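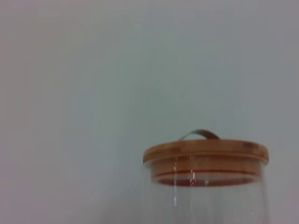
Glass jar with a wooden lid. Dry things can stay close to the water, if they are closed well.

A Corner for Water

In the house where I grew up, water had its own place. It stood in a clay jug on a low shelf beside the kitchen door, with a plate on top against the flies, and every person who came in from outside went first to that shelf and then said good morning. When I moved to an apartment with a modern kitchen I forgot this shelf for many years. I drank from the tap, standing, usually with the telephone in my other hand.

Then last November the pipes in our street in Vulleck were under repair, and for a good part of the month the water came out of the tap brown in the mornings. We had to carry water home from the public fountain behind the school and keep it somewhere. I bought a dispenser with a spigot, put it on a white table against the wall, and expected to give it away when the repair was finished. The repair has been finished for a long time. The dispenser stayed.

Since then I look at other people's water when I visit them. I have seen dispensers on top of refrigerators, on sewing tables and once on a piano. Most people who own one are pleased with it, and most of them also have a small complaint, and the complaint is nearly always about the height, the spigot or the place. Very few complain about the water.

The stand does most of the work

A person who shops for a dispenser looks first at the vessel. I did the same. I wanted to know if it was glass or plastic, how wide was the opening, if I could get my hand inside to wash it. These are good questions, but the part which decides if you will be happy every day is the stand.

Water is heavy and it moves. When you fill a large vessel at the sink and carry it to the table, it wants to go its own way, and at the end of this walk you must set it down on something that you trust. A wooden stand with upright legs and a curved crosspiece takes the round bottom of the vessel the way a hand takes a ball. You feel when it is seated. Flat stands are also sold, and they are cheaper, but with them I never have this feeling.

The height is the next matter. Before you buy, take your tallest cup and measure it. The spigot has to hang above the rim of the cup with a little air between them, so that you can slide the cup in and out without tipping it. At Clonance, the household shop near our station, the dispensers stand on the highest shelf, where no one can try this. I took my mug with me in my handbag, asked for the ladder, and tested 4 stands on the floor of the shop. Two were too low. The saleswoman was patient with me, and at the end she tried it with her own cup also.

Wood needs small care. I wipe the legs with a dry cloth when I change the water, and I rub in some oil when the color begins to look tired. If drops stay for a long time where the wood touches the table, you can get a dark ring that does not go away. Pale wood shows it sooner than brown wood, but I prefer to see such a thing early.

Leave the place under the spigot free

My first arrangement was too full. I had a tray under the spigot, on the tray a folded towel, and on the towel two glasses turned upside down. It was nice to look at and tiresome to use. To drink, I had to move one glass, turn the other, and push the towel back. After some weeks I took everything away and kept only the bare table. Now the cup comes from the side, goes under the spigot, and leaves again.

There should be open space to the left and to the right, enough for an elbow. Think also about which hand you use. The lever on many spigots is a flat handle which points to one side, and if the wall or a cupboard is on that same side you will hit your knuckles. A lefthanded person in the family should try it before the place is decided. 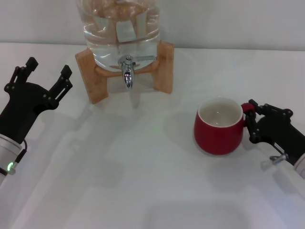
One mug, and why mine is red

I am not against glasses, but for the daily water I recommend a mug with a handle. The handle tells your hand where to go, and when you hold a mug by it, your fingers stay out of the way of the stream. A mug can also be put down a little carelessly without making your heart jump.

Choose one that is white inside. With clear water this is useful, you see at once if there is a tea leaf or a crumb at the bottom. Outside it can have any color you like, and I would say, the stronger the better. Around a dispenser everything tends to be pale: the table, the wall, the wood, the water itself. A red mug in such a place is found without looking for it. In our family it has become a kind of signal. If the red mug is on the table, water is for whoever passes. If it is in the sink, somebody should wash it, and we have a discussion.

The potter from whom I buy, Simard, makes her mugs with a round belly and a narrow foot. She told me that customers always ask how much a mug will hold, and that she finds this the least important thing. She asks them instead to close their eyes and lift it. I did it in her workshop and chose a different mug from the one I had liked with open eyes.

How to fill it without a puddle

Put the mug straight under the spout before you touch the lever. It sounds too simple to write, but in our house most of the puddles came from a cup that was still on its way. Open the lever gently, and look at the water in the mug and not at the vessel. Stop before the rim. Some spigots let go a last drop or two after they are closed, so leave the mug where it is for one breath and then take it away.

If your spigot drips all the time, the washer inside is usually the guilty one. Close the lever, empty the vessel, unscrew the nut from the inside, and look if the washer is folded or has some grit on it. Mine had a grain of sand from the fountain. I rinsed it, put it back, tightened it with my fingers only, and it has been quiet since. With pliers you can do too much, especially with a plastic vessel, where the wall can crack near the hole.

A polished metal spigot shows every fingerprint. I clean it with a soft cloth and a little vinegar, and I do it in daylight, when I see what I am doing.

How large the vessel should be is a question on which friends can become quite serious. My opinion is that you should fill only so much as the house drinks in one day. Water that stands longer begins to taste of standing. I change ours every morning, also on the days when a lot is left, and the old water goes to the plants on the balcony.

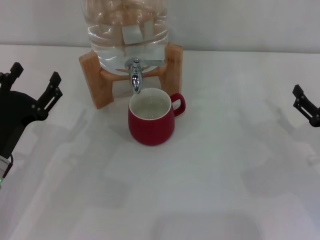

Darcy Fraser finds this wasteful of effort and has told me so more than once. A vessel that is washed properly and kept covered, away from the sun, can be emptied every second day, and the person who must carry it will be thankful. Darcy also thinks that I make too much of the balcony plants, which would prefer, in Darcy's words, "a regular gardener to a guilty one."

I accept the point about the sun. My first table stood under the window, and in the bright months a green shadow started to grow at the bottom of the vessel, on the side of the light. It came off with a bottle brush and salt, but I moved the table the same day to the inner wall. For the weight I have no answer except a small pitcher. Fill the vessel where it stands, one pitcher after the other. It takes longer, and your back will not remember it in the evening.

What may stand near

Some dry things are pleasant to have within reach of the water, for example loose tea, slices of dried lemon, or sugar for the guests. They need a lid that closes well. I like a clear glass jar with a round wooden lid, where the upper part is a bit wider than the glass, so the fingers find something to pull. Do not wash such a lid in the machine. Wipe it with a damp cloth, let it dry upside down for a night, and put it back when it is fully dry.

Keep the jar at a small distance, where no splash arrives. In my home it has its own place by the plain wall, and on Tuesday, when my neighbor comes to play cards, it travels to the table and afterward goes home again. She takes two slices of lemon in the red mug. I take mine in a glass, because the red mug is by then occupied.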